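Emwood Reading Order and Editions: Frequently Asked Questions
Last updated 29 September 2019

These answers cover the Emwood historical romances, the Koivisto novellas and the serial published through Custo. Questions about contracts or foreign rights are handled separately and are not covered on this page.

In what order should the Emwood books be read?

Publication order and story order are the same for the full-length novels. Each one has a complete courtship and ending, so a reader can start anywhere. Characters married in an earlier book do appear as married in later ones, and the back cover copy does not hide this.

Where do the Koivisto novellas fit?

They are set 11 years before the first Emwood novel, in a Baltic trading port. The link between the two is the shipping house, which is founded in the novellas and inherited in the novels. They can be read before or after. If you read them after, the letters quoted in the first novel will already be familiar, and the last novella prints two of them in full.

What is the heat level?

Moderate. There are open-door scenes in every full-length book, always between the two leads. The novellas are closed-door. No book in either line contains sexual violence on the page. One secondary character in the third Emwood novel refers to a past assault in conversation; the passage is in chapter 2 and can be skipped without losing the plot.

Is the period detail accurate?

It is checked against printed sources where possible. Known departures are listed in the author's note at the back of each book. The main ones are:

Travel times between the coast and London are shortened in the first novel.
The marriage license in the second novel is issued faster than it would have been.
Forms of address are simplified. A younger son is called by one form throughout, even where a servant would have used another.

Errors that are not in the author's note are probably mistakes. Please report them with the chapter number, since page numbers differ between editions.

Why does my edition have a different ending to chapter 11?

The first printing left out the closing paragraph, in which the heroine burns the settlement papers. It was restored in the second printing and in all digital files. Digital copies bought before the correction can be updated from the retailer's library page. Print copies cannot be exchanged, but the missing paragraph is available as a free download.

How long are the chapters in the Custo serial?

Installments run shorter than book chapters and are posted every other week. The finished serial will have 62 installments. It will be collected as a single volume after the last one is posted, with light edits to remove the recaps. Installment numbers will not be kept in the collected volume.

Do I need an account to read the serial?

The opening installments are open to everyone. The rest need a free account. Reading position is saved only when you are signed in — if you clear your browser on a shared computer, you will be returned to the first installment.

Are there audiobooks?

The Emwood novels are available in audio from Prarkitz, unabridged, with a single narrator. The Koivisto novellas are in production and are planned for February. The serial has no audio edition. Chapter divisions in the audio files match the print chapters, except that the prologue and chapter one share a single track.

Can I get a signed copy?

Signed bookplates are sent on request, limited to 100 per title. Send a stamped return envelope and state the title and the name to be written. Requests without a title are filled with a plain signature.

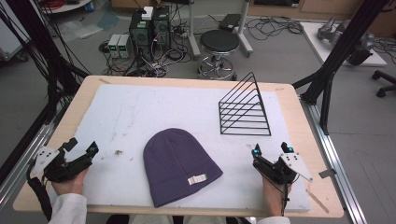

A reader in the comments disagrees with the advice on the novellas: read them first, she writes, because the quarrel over the warehouse in the opening novel makes very little sense until you know who signed the original lease. Another reader answered that she had read them last and enjoyed working it out backward. Both orders work. The lease is explained in the first novel, but only in one paragraph, during the dinner at the magistrate's house.

Will there be more Emwood novels?

One more is under contract. It follows the magistrate's widow and closes the shipping house plot. The title has not been announced. The cover and the first chapter will be posted together when the preorder page opens.

May I use an excerpt in a review or book club handout?

Yes, up to one full scene, with the title and author credited. Please do not post excerpts from the final chapter of any book. Discussion questions for the first two novels can be copied freely. They contain spoilers from the second question on.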